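The Drive Bay

Paula Barbu had taken apart something like 3000 computers before Dolola hired her to teach a robot how to do it. She had done it at the Fillitz yard, standing up, with a radio going. At Dolola she got a chair, a pair of hand controls that felt like pliers with no jaws, and a screen.

"You'll hate it for three days," Alistair Skinner told her on the first morning. He ran the teaching room. "Then you'll stop noticing your hands."

It took her two weeks. The arm did what her hand did, a fraction late, and she kept waiting for it, the way you wait on the stairs for a slow relative. Alistair said to stop waiting. The recording kept everything, he said, and if she hesitated the robot would learn to hesitate.

1. The look

She always started a run by holding still. That was her own rule and it wasn't in the binder. She brought the gripper in low over the case and looked through the wrist camera before she touched anything. The memory was gone from the slots and the processor was gone from its socket, and the bracket had been left standing open. The graphics card was still in. What she was after was the drive, down by the blue tab, and between her and a clean pull there was always cable.

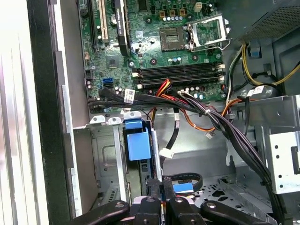 2. The pull

The binder said: close on tab, lift, clear the cage, hold, release. It had been written by Britt-Marie Westerberg, who worked upstairs and had a good hand for diagrams. Paula followed it for run after run. The gripper closed on the tab. The tab bent. Sometimes the caddy came up and sometimes it came up crooked and stuck.

At Fillitz she had never pulled a drive straight up in her life. She had leaned it a little toward herself first, to break it loose, and then lifted. She hadn't known she did that until she watched a machine not do it.

So on run 341 she leaned it. She felt nothing through the controls, because there was nothing to feel, but on the screen the caddy shifted and then rose. She set it down and opened the gripper and sat back.

"That's not the sequence," Alistair said from the other desk.

"No."

He played it back twice. "Do it again."

She did it again, and then kept on doing it until lunch. By run 353 she was no longer looking at her hands at all.

3. Upstairs

Britt-Marie came down that afternoon with the binder under her arm. Paula thought there would be an argument and had got one ready. Her side of it went like this: a person who has done a job for eleven years has most of it stored somewhere she can't read it out from, and the only way to get it out is to let her do the job and keep your pen in your pocket.

Britt-Marie pulled a stool up to the table instead. "Show me on a real one," she said. "With your own hand."

They had to go around to the table itself for that. Alistair put the arms on hold and wrote it on the board by the door.

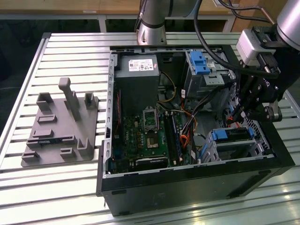 Paula had not touched a computer with her fingers since she was hired, and she was surprised by how much she wanted to. It was the smell as much as anything, dust and old warm plastic, the smell of her coat every winter at the yard. The tower lay on its side with the power supply's sticker facing up, and she read the sticker first out of habit, the way she used to when Laurențiu Preda paid extra for certain makes. Then she reached in past the cables, found the blue tab with her thumb, leaned, and lifted.

"You turned your wrist," Britt-Marie said.

"I leaned it."

"You leaned it and you turned your wrist. Do it slower."

Paula put the drive back and did it slower. It was true. There was a small turn at the start, away from the cables, so that her knuckles pushed them aside on the way up. She had never once thought about the cables.

"Does the arm do that?" she asked.

Alistair went and looked through the morning's runs. It took him a while. Britt-Marie drew something in the margin of the binder, crossed it out, and drew it again.

"From 344 on," he called. "You started doing it there. It's small, but it's in all of them."

Paula looked at the gripper. She tried to remember run 344 and couldn't. It had been some time before the coffee.

"Then leave those in," Britt-Marie said, "and take out everything before." She tore the page from the binder, folded it, and put it in her pocket. "I'll need you to talk me through the power supply as well."

"I can't talk you through it," Paula said. "I can do it, and you can watch."

"All right."

Alistair took the arms off hold and wiped the board. Paula went back to her chair and picked up the controls.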